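Sendalik wants your block-stacking runs

I've spent most of this week steering a pretend robot arm about with a borrowed games controller, and I'm rather hooked. Bristis has opened up its Sendalik simulator to anyone with a browser, and the plan is to collect 1,000 good runs for its learning system to copy. You get a red cube, a green cube, an arm and 30 seconds on the clock – harder than it sounds!
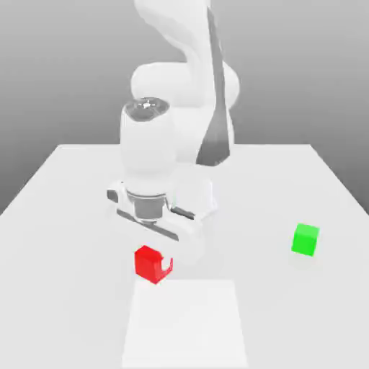
My first 8 goes were hopeless, but Feven Bogale, who runs the project, told me not to bin them. "We keep the fumbles too, just in a separate pile," she said. "People recover from mistakes in ways we'd never think to write down."

Teodor Torvik checks every run by hand before it goes in (poor man), and he'd like more left-handers, please. Sign-up is on the Bristis site, you need to be over 16, and there's a practice mode if you're nervous. I'm going back in tonight after tea.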